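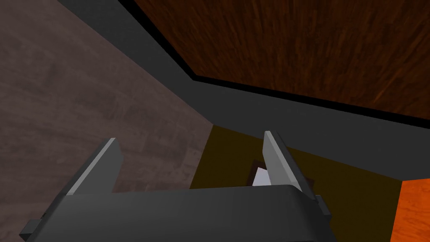
Page last updated: Thursday, 4:40 p.m.

Print this page | E-mail this page

Call for Growers: The Oltuvstead Backyard Garlic Trial

August | By Efren Ocampo

38 shares | 12 comments

We're looking for people to grow garlic with us this winter, and if you have a bit of ground, a raised bed, or even a couple of deep pots on a sunny step, we'd love to have you!

The Backyard Garlic Trial is run by the Grullora Seed Library, out of the back half of the old feed store on Sawatzky Road. Every fall we hand out seed garlic to households in and near Oltuvstead. You plant it, look after it through the winter and spring, write down a few things along the way, dig it up in summer, and tell us how it did. You keep most of the harvest. We get a picture of which kinds of garlic do well in our heavy soil and our late, soggy springs, and we put the whole thing together in a free growing guide that anyone in the valley can use.

Last season 126 households took part. This time we have enough seed for 210, so if you tried to join last year and got put on the waiting list, please come back. I still feel bad about that list.

What we're growing

We have 19 varieties in the trial. Most are hardnecks, the kind that send up a curly flower stalk (the scape) in early summer, and a handful are softnecks, the kind you can braid. Some came from members who have been saving the same garlic for decades. Others came by trade from seed savers in colder places than ours.

The one I get asked about most is Provar, a purple-striped hardneck that does beautifully in some yards and sulks in others only a few streets away. Last year one grower on the north side dug bulbs the size of a baby's fist, and her neighbor across the alley got something closer to a shallot. Same seed, same week of planting. We would really like to know what's going on there, so this year every household gets Provar plus two other varieties picked by us. You can't choose the other two, sorry. You can tell us if there's one you grew last year and don't want to see again.

All told we weighed 947 bulbs last summer, on the big table at the feed store, over what I remember as one very long and very smelly weekend. I loved it. My truck has only just stopped smelling of it.

Who we're looking for

Anybody, really. You don't need to have grown garlic before, and you don't need to be a "good gardener." A trial made up only of experts with perfect beds would tell us how garlic does for experts with perfect beds, and most of us have clay, slugs and a dog. Renters are welcome. Kids are welcome, with a grown-up signing the form. Classrooms can sign up as one household, although somebody has to be around in July to dig.

We're especially short of growers in these spots:

- the low ground near the river, where it floods
- the new streets up on the ridge
- apartments and anywhere else people grow in containers
- shady yards (yes, even yours — we want to know just how little sun garlic can put up with)

If you live outside town but inside the county, you can still take part as long as you can get to us for pickup and for weigh-in.

What you'd be doing

Fall. You pick up your seed packet in early October. It has three labeled bags, one for each variety, with enough cloves to fill a space a little bigger than a card table. Plant them pointy end up, with a couple of inches of soil on top, before the ground freezes. Put in the marker stakes we give you. Please don't skip the stakes! Every year somebody is sure they'll remember which row is which, and by March there has been snow, and a squirrel, and they don't.

Mulch if you usually mulch. If you usually don't, then don't. We ask you to garden the way you already garden and just tell us what you did. Same goes for fertilizer and watering.

Winter. Nothing. Go inside.

Spring. Write down the day you first see green, and then once a month note how tall the plants are and anything that looks off, such as yellow tips, flopping or rot. This takes ten minutes if you don't stop to pull weeds. The log is a folded card that lives in a plastic sleeve, and there's room in the margins for complaints. We read those too. One of last year's cards had a running account of a feud with a rabbit that I'd have happily paid to read in a magazine.

Early summer. Cut the scapes on your hardnecks when they've made one full curl. Eat them. They're wonderful chopped up in scrambled eggs, or blended into a green sauce with oil and whatever nuts you have around. A few growers will be asked to leave the scapes on so we can compare, and we'll tell you at pickup if you're one of them.

Harvest. Dig when the bottom few leaves have gone brown and the top ones are still green. Shake off the dirt but don't wash the bulbs. Hang them up somewhere dry and shady with air moving past, leave them for three weeks, trim them, and bring them in to be weighed. We keep two bulbs of each variety for next year's seed. Everything else goes home with you.

What you get

Seed garlic, stakes, a log card and a planting sheet, all free. A place on the growers' e-mail list, which is quiet most of the year and then very busy in June. Two get-togethers: a planting evening in October, where you can practice splitting bulbs without bruising the cloves, and the weigh-in potluck, where every dish has to have garlic in it. Last year that included a cake. I had seconds.

You'll also get your own results on a single page, with your yard shown next to the average for your part of town. We don't print anyone's name or address in the guide unless you ask us to. If your crop fails, we still want the card. A bed that rotted in April tells us a great deal, and there's no shame in it whatsoever (mine rotted two years running).

What we can't offer

There's no pay for this. We can't deliver seed, except to growers who can't get out, so if that's you, say so on the form and we'll work something out. We also can't give you garlic if you have had white rot in your soil. It stays in the ground for years and we don't want it riding back to the seed library on somebody's bulbs. If you're not sure whether you have had it, bring a photo or describe what you saw and we'll talk it through.

Please don't plant grocery store garlic in the same bed as the trial. Somewhere else in the yard is fine.

How to sign up

Stop by the feed store on Sawatzky Road any Thursday between 3 and 7 p.m. and fill out the form at the front counter. It's one side of one sheet. We ask for your name, a way to reach you, what your growing space is like, how many hours of sun it gets in summer (a guess is fine), and whether you'd be willing to leave your scapes on. If you can't come in, send somebody with a note.

Places are first come, first served, apart from a small block held back for the river streets and for container growers. When those are gone we'll start a waiting list, and people do drop out once they see the weather in October, so it's worth putting your name on it.

Returning growers, you do need to fill out a new form. Bring back your old stakes if they're still in one piece.

Also wanted: a few extra hands

If you have no room to grow but would like to be part of it, we need people to split and bag cloves in late September, and people who can read bad handwriting to help type up the cards over the winter. The bagging is fun. You sit around a table, you talk, your fingers smell for a week. Typing can be done at home at your own pace. Ask for either one at the counter.

Questions go to me, Efren Ocampo, at the seed library. If I'm not at the counter, try the yard out back, where the gate is usually propped open with a bag of lime.

Print this page | E-mail this page

38 shares | 12 comments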